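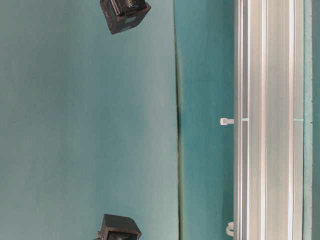 Side of the cell: rail, the two cable ties, and the dark seam next to them.

Home > Forum > Workshop > Small Automation > Setup & Repairs

Is the join beside my rail a problem?

Posted by larnport_lad

I look after one small pick-and-place cell in a unit in Dresham. It was put together in August by a firm from Baltow, who told me the teal sheet was "maintenance free". I have my doubts. The seam running alongside the aluminium rail has a very dark patch halfway down, level with the upper cable tie, and the line has a yellowy-green tinge below that. They want 140 quid to come and look at it. Is it dirt, is it lifting, or is somebody after a call-out fee? It has done 800 hours and the picks have started landing 2 mm out at one end.

Vilho Heiskanen

I wouldn't pay anyone yet. From a photo you can't tell a shadow from grease, whatever people on here claim. Isolate the cell, wipe the seam with a dry white cloth and look at the cloth. If it comes up clean, lay a steel rule across the join and see if it rocks. A raised edge makes a shadow exactly like that.

I'd also be wary of blaming the sheet for your 2 mm. Those black boxes, if they are your sensors, want checking first — one loose bracket will do it. Then try the rail bolts. Ours had four and the fitter had only tightened the end ones.

And I don't think much of cable ties on the side of a rail. Run it by hand at slow speed and make sure nothing catches on the heads.

Rajan

Just put silicone down it. Worked for me.

Vilho Heiskanen

Please don't, at least until you know whether the sheet is moving. You'll only be scraping it out again.

Tags: rails, cable ties, alignment

We use cookies to remember your settings. Accept | Manage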